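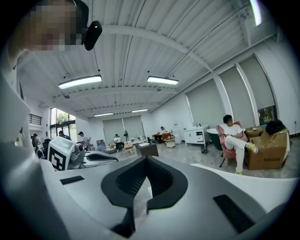
Home News Reviews Streaming Festivals Interviews Contact

I went to the Hovolmont open day expecting to be sold something, and I was. The studio opens its doors once a year and lets the public walk through the stages where it shoots its streaming series. This year it was 6th August, and by ten in the morning the line for the shuttle had already bent back past the parking lot.

The big draw was Clelia, the anthology romance that came out in May and that everybody with a subscription seems to have an opinion on. Mine is that two of the five episodes are good. The studio's opinion, repeated on every banner between the gate and Stage 4, is that it "changed how we watch love stories." I asked a guide what had changed. She said the episodes could be watched in any order. That is how anthologies have worked for as long as I have been watching them.

Still, the sets. The apartment from the second episode is much smaller than it looks on screen, and the famous balcony is about knee high off the floor, with a painted street behind it. People loved it. I liked it too, more than I wanted to. The paint is rough up close and you can see where someone changed their mind about a window. The guide hurried us on just when I wanted to stay and look at the joins.

The Bragança hotel lobby from the finale was less fun. A rope kept us well back, and a sign told us that the staircase was used in the last shot. It goes up eleven steps and stops. The press notes I was handed at the door say 2000 extras applied for the lobby party and 300 were picked. I have watched that party twice and would love to know where they put them.

After lunch (a sandwich, overpriced, fine) there was a panel on casting. I had hoped to hear how an actor known for horror or comedy gets trusted with a romantic lead, a thing the series did well. What we got was forty minutes of the word "chemistry." One woman in the back asked how many read-throughs the leads had together before shooting. The answer was that every project is different. She asked again and they thanked her for the great question.

The best part of the day was a side room that most of the tour walked right past. It belonged to Melton, the small sound outfit that does the footsteps, doors and rain for Clelia. They had a tray of gravel, a box of shoes and a monitor, and they let you try to match a walk across a courtyard. I was terrible at it. My actress arrived at the gate well after her feet did. They had 198 pairs of shoes on the shelves, by their own list, and used four of them for the whole series.

I can't say the same for the "immersive preview" of season two, a dark room with a loud trailer in it. It showed a train, a wedding and a lot of rain. No plot, no release date.

Tickets were 335 for a family of four with the shuttle included, which is steep for a morning of ropes and an afternoon of trailers. Single tickets are sold only online. If you go next year, skip the panel, get to the sound room early and eat before you come. The last shuttle left twenty minutes ahead of the time printed on the map, so I walked back to the lot.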